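Whitlock visit, notes from the day

Typing this up on the train back so forgive the state of it. Eight of us went in the end, two dropped out the night before. Minibus from the station, coats, hairnets, sign the book, no rings. Jarov people met us at the door and were very decent all day, coffee before anything else.

For anyone who wasn't on the email: Whitlock is the Jarov site that does tableware for canteens, hospitals, schools, care homes. Cups and bowls mostly. They wash, sort and send out, and take it all back again dirty the next morning. We went because our own kitchens at Nenmont are being asked the same question they were asked two years ago, namely what do you do with the sorting bench when you can't get people to stand at it.

Wash hall first. Loud. Hot too, doors open both ends and still hot. Two long tunnel washers, older than I expected. No robots in there at all and no plans for any, the stuff comes in with spoons stuck to it, napkins, half a yoghurt, and a person is still faster at that by miles. I liked that they said so straight out.

Then the sorting line. Used to be eight on a shift, now it's five plus the arms. Asked where the other three went. One retired, one moved to the wash hall, one does the trial room full time and got a grade up for it. No redundancies, they were keen to say, but also no replacements when someone leaves, which the union rep brought up before we did. Fair play to him for coming along, and to the management for letting him talk without someone hovering.

What's changed for the ones who stayed:

Less lifting. Everybody said this. Wrists and shoulders, the bowls especially, because you grip them from above all day.

More walking. You're looking after a stretch of the line now instead of a spot on it. One woman said her feet hurt where her shoulders used to.

Less talking. Hadn't thought of this. With eight you had someone either side of you, with five you've got an arm in between. They've moved the breaks so all five go together now, and that came from the shift, not from the office. Worth pinching.

More stopping. The line stops when an arm isn't sure, and somebody has to go and sort it out. In the first months the stops were counted against the shift, which went down about as well as you'd think. The figure for their first month was 3,411 stops, it's still written on the whiteboard in the supervisor's room and I think they're a bit proud of it. Now the stops go on the machine's sheet, not the people's. If we do this at our place I'd want that settled before anything gets bolted down.

Lunch. Good soup. The canteen uses its own rejects, so all odd colours.

Afternoon was the trial room, up the back stairs past the stores. Glenys Wragg runs it, nineteen years on the line before that and no engineering background, she'll tell you that herself within the first minute. Software is Zurnura, which she calls something else when it's misbehaving. She tries every new shape or colour of cup and bowl up there before it's allowed anywhere near the line. Sets them out, teaches the arm where to come down, has it do the same thing over and over, then shifts everything along and starts again. Pale colours are a nuisance in certain lights apparently. Stacked bowls are worse. She keeps a notebook, paper, and the engineers come and read it, and she made quite a point of that.

I asked if she missed the line. She misses the people, doesn't miss the six o'clock start. She also said the job only works because she knows how the stuff gets handled downstairs, and she reckons an outsider would spend a year finding out what she could of told them on day one. Management nodded at that, hope they wrote it down.

Questions I ran out of time for: who covers when Glenys is on leave, what training the five got and was it in paid hours, how the agency staff fit in at Christmas. Have emailed. Will add the answers if they come before the June meeting.

My own view for what it's worth. Less grim than I feared. The work is easier on the body and a bit lonelier. The pay question isn't sorted, five people are minding what eight used to do and only one has had a rise. That's the bit to push on.

Trial room bench, Whitlock:

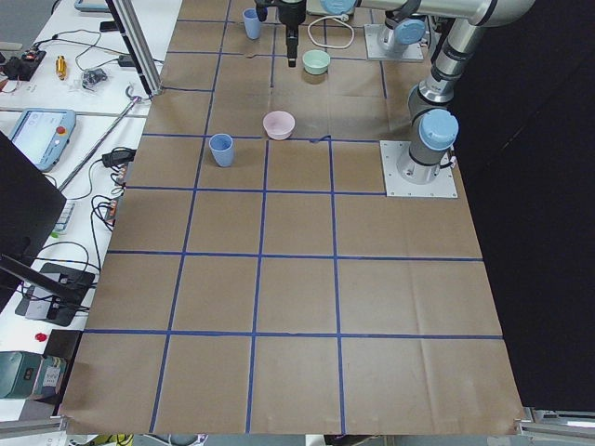 Tamsin replied that the pay point ought to go at the top and not the bottom, as her lot had the same promise about regrading when the packing arms went in and were still waiting for it, and could somebody please ask Jarov for the shift pattern in writing, "because five on paper is four every time someone's off sick".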